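Soil breath, round two

11/10/2023

So I finally got my soil respiration numbers back into one spreadsheet, and I've been grinning at it all evening. If you missed the earlier post, I've been measuring how much carbon dioxide comes up out of the ground at two spots in the old orchard at Stesindale, one under the trees and one out in the mowed grass. Every handful of dirt is full of roots, fungi and bacteria breathing away, and you can catch that breath under an upside-down bucket if you seal the rim well (mine is a paint bucket with a Cladel sensor taped inside, very glamorous).

The routine is simple. Push the collar into the ground, leave it alone overnight so the disturbed soil settles down, then put the bucket on and let it sit for 6 minutes. In March the readings barely budged. I thought the sensor was dead! Then the ground warmed up, and one muggy evening under the trees the thing climbed to 3686 parts per million before I pulled the bucket off. The grass spot topped out at 2321 on the same evening, same bucket, same 6 minutes.

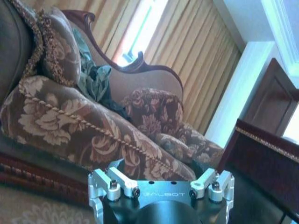
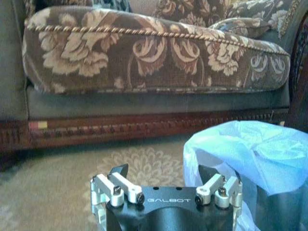

A reader wrote in after the last post to say I was probably measuring tree roots as much as soil life, and that I should dig a trench around one collar, line it with plastic and wait a season for the cut roots to die off. Fair point, and I've been chewing on it ever since. The trouble is that dying roots rot, and rotting roots give off carbon dioxide too, so the first few months would be a mess. Still, I'm going to try it with 3 new collars over by the Nordin fence, where the digging is easier and I won't hurt anything I care about.

I also want to log soil moisture this time. After a dry spell, the first good rain can set off a big burst of gas, and I know I missed at least one of those because I was inside staying dry. There's a cheap Noltari probe I've had my eye on, so if you've used one in heavy clay, please tell me how it held up. Mine would be going in next weekend, if the shovel handle lasts.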